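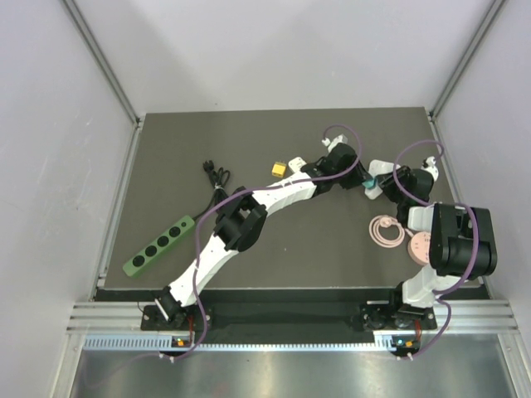 Salamatu Baidoo respondeu que o prazo de reclamação consta da própria fatura e que convém verificá-lo antes de qualquer outra diligência.

Pergunta
Faturação por estimativa após mudança de contador

Exmos. Senhores, sou titular de um contrato de fornecimento de água com a Privska. O contador foi substituído em janeiro e, desde então, recebi 2 faturas calculadas por estimativa, a última no valor de 203 euros. O consumo habitual da habitação não justifica tal montante. Solicito esclarecimento quanto ao procedimento a adotar e à obrigação de pagamento enquanto a reclamação estiver pendente.
Publicado em abril de 2022

Resposta de Salamatu Baidoo
Verificado o prazo, deverá o titular comunicar a leitura atual por escrito, indicando o número do novo contador e a data em que a leitura foi efetuada. Na mesma comunicação, requeira cópia da folha de substituição, documento em que devem figurar a leitura final do contador retirado e a leitura inicial do contador instalado. É frequente que o erro resida nesta última. Quanto ao pagamento, recomenda-se que solicite expressamente a suspensão da cobrança do valor contestado e que aguarde confirmação escrita. A apresentação da reclamação não deve ser entendida, por si só, como dispensa de pagamento.

Resposta de Hanus
No meu caso a situação foi regularizada por telefone. Não conservei o número do processo.

Resposta de Yang
Subscrevo a primeira resposta. Acrescento que a reclamação pode ser igualmente registada no livro de reclamações, e que deve ser guardado o respetivo comprovativo. Caso a folha de substituição não esteja assinada pelo titular, importa mencioná-lo.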